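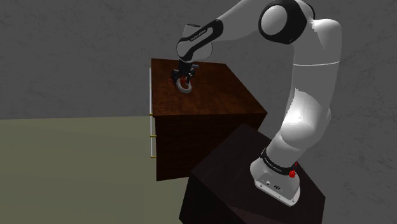
The arm and the cabinet, as shown on the screen at the Osel open day.

The line at Osel moved slowly. My sister had signed us up in September, and then she had a shift, so I took her son by myself. He was nine and had brought a notebook.

The woman at the front of the room wore a badge that said Marulanda, the name of the company. She told us everything on the screen was a simulation. The real arm was in the next room, and we would get to it after the talk.

"It practices in here first," she said. "It did 4000 tries on this cabinet."

"How many did it drop?" my nephew asked.

"A lot, early on."

He wrote that down. On the screen the arm hung over the top of the cabinet with a small ring at its fingers. I had sold furniture at Dillis for 15 years and I looked at the cabinet more than the arm. Reddish-brown wood, little brass-colored knobs. I would have put it at 400 dollars, less if the drawers stuck.

"Do the drawers open?" I asked.

"They do. We'll get to drawers."

A man behind me wanted to know what the red button was for. She said it was modeled on the real one and we should please not press the real one. A few people laughed. My nephew did not. He asked if the arm knew it was in a pretend room.

She took a while with that. "It only gets numbers," she said. "Where the joints are, where the ring is. The numbers look about the same either way."

He wrote for so long that the row ahead of us had gone through to the next room before he closed the notebook. I waited by the chairs. When he was done he asked me how to spell cabinet - I told him, and we went in.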